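2026-07-27

My feet are killing me and I have a tote bag full of brochures I'll never read, but what a good day! I finally went to the open house at Dolel, the one I'd been meaning to get to ever since I missed the last one in December (that was the week of the flu, and I've been grumpy about it ever since). The drive is 50 miles and I got lost once, right at the end, because the sign for the business park is behind a tree.

Check-in was a folding table and a sheet of name stickers. They let us in by groups of 20, so I had time for a coffee and a very dry muffin before mine got called. I ended up standing with a retired couple who go to every open house in the county, factories, fire stations, water plants, you name it. They had brought their own sandwiches. I wished I had too.

First stop was the Uneo room, where they do the sorting arms. Fast, loud, impressive for five minutes. There's a conveyor and a bin and the arms go pick, pick, pick, and after a while I was mostly looking at the ceiling. The guide told us it runs 70 hours a week and I believe it. A little boy in front of me asked if it ever gets bored and she gave him such a nice serious answer about it that I wanted to hire her for something.

Then there was a talk in the Urbańczyk room (named after the street the company started on, I think, I was still finding a chair). Too many slides. I did write down one thing, which is that soft stuff is the hard stuff. A box is always the same box, but a shirt is a different shape every time you drop it. I've been folding laundry for most of my life and had never thought of it that way!

And then the part I came for, the laundry demo. The project is called Stivow, and they have a home-style setup for it with a regular front-loading washer, the kind you'd see in any apartment, and a robot with two arms and grippers like long black fingers. We stood behind a strip of tape on the floor, and there was a screen on the wall with the robot's own views on it, so even those of us in the back could follow along. I loved the screen. You get the door and the baskets from right down where the fingers are, and it's a whole different washing machine from that angle.
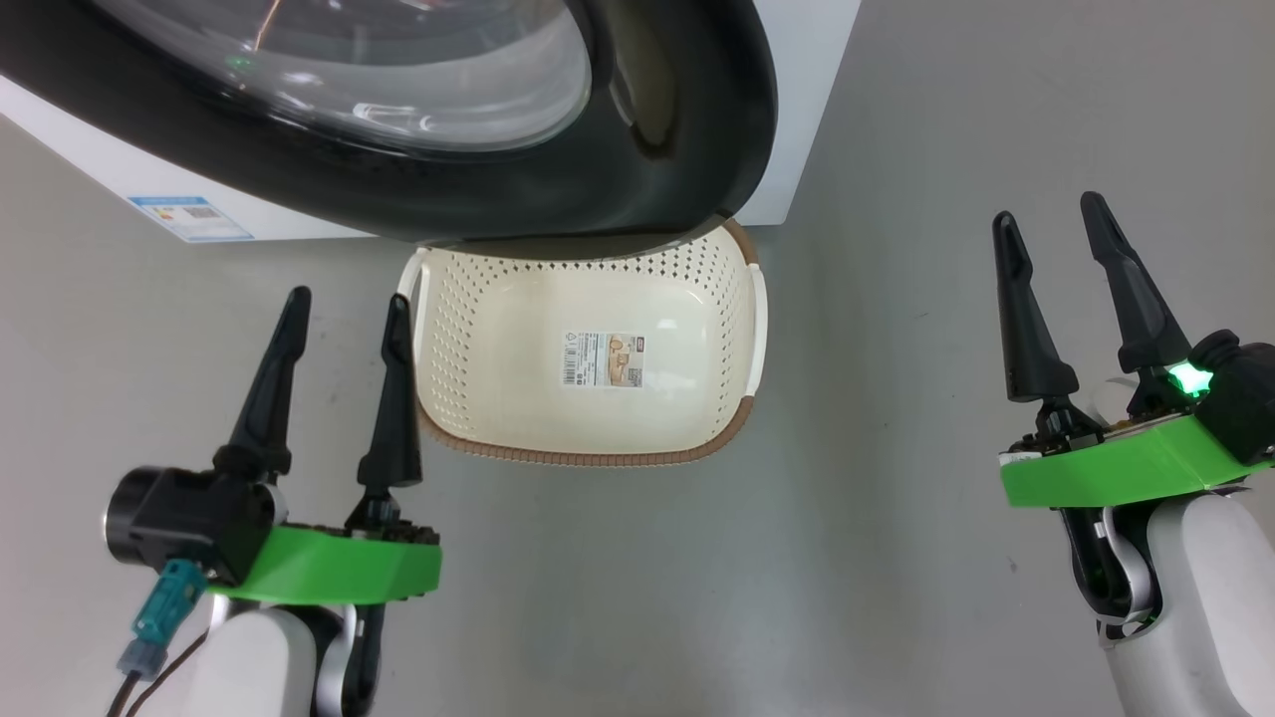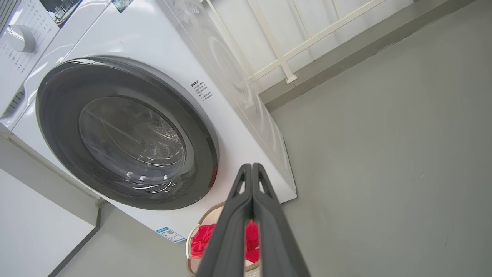
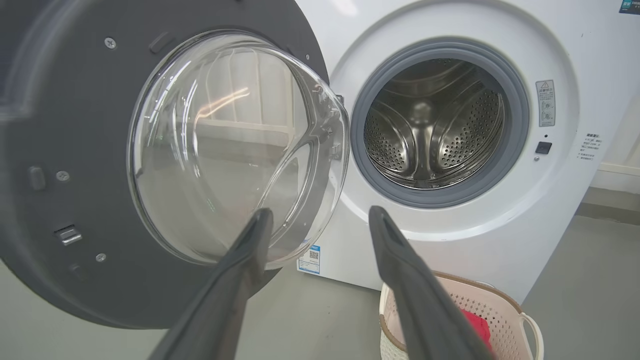

I must have stayed through 2 full rounds of it, and I only left when my group got herded along to the gift table. It's slow, I'll say that. My mother would have had the load in, the soap measured and the kitchen floor swept in the same time. But I kept catching myself leaning forward, the way you do when a toddler is climbing stairs, and when I looked down the row everybody else was leaning too.

I asked the guide what happens with a sock that's stuck up at the top of the drum, since that's the thing that gets me every single week. She laughed and said socks were a sore subject. Good enough for me.

Bought a mug. Didn't need a mug. Stopped for gas and a grilled cheese on the way back and got home before dark, and of course there was a load of towels sitting in my own washer from this morning, which I'd completely forgotten. Running them again now. Must remember to call about the dentist tomorrow, and find out when the next open house is so I can bring my sister along.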